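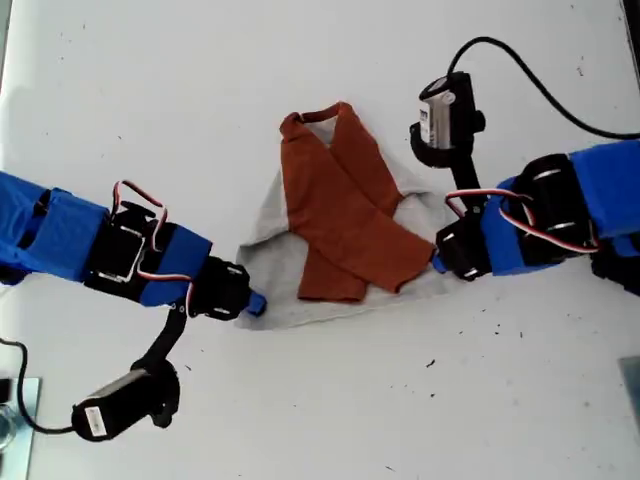

Figure 1. Fabric on a plain white work surface.

Unit 2. Moisture regain and fabric weight
Notes by Divina Macaraeg, revised in February

Textile fibers exchange water vapor with the surrounding air until they reach equilibrium. The mass of a sample therefore depends on the room in which it is weighed, and a weight reported without its conditions is of limited use.

Definitions
Regain (R) is the mass of water divided by the oven-dry mass, times 100.
Moisture content (M) is the mass of water divided by the total mass, times 100.
R is always larger than M for the same damp sample. Students confuse the two every term; check the denominator first.

Typical behavior
Wool and viscose take up a lot of water. Cotton takes up less, polyester very little, and polypropylene almost none. A blend falls between its parts, weighted by dry mass.

Hysteresis
A sample that reaches equilibrium from the wet side holds more water than one that reaches it from the dry side. Condition from the dry side unless the method says otherwise.

Worked problem
An oven-dry cotton lot has a mass of 2671 g. After conditioning it has a mass of 2871 g.
Water = 200 g
R = 200 / 2671 x 100 = 7.5 percent
M = 200 / 2871 x 100 = 7.0 percent

For practice
Repeat the calculation for a lot of 3000 g dry and 3240 g conditioned. Show both denominators. Hand in written work to Kieran Clegg before lab.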